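I met Abdelilah Belhaj at Mikgate on a Friday, right before his shift (he'd brought me coffee, bless him!). He used to sort 900 pieces a day by hand. "My wrists knew every one of them," he told me, laughing. These days he looks after two arms and steps in when they get stuck. 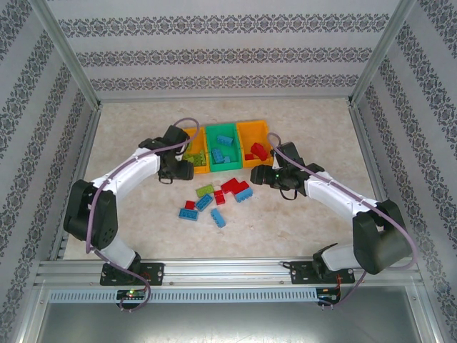
Does he miss the old way? "The talking, yes. We used to chat all morning over the bins." His pay's the same, he says, and he's home by four.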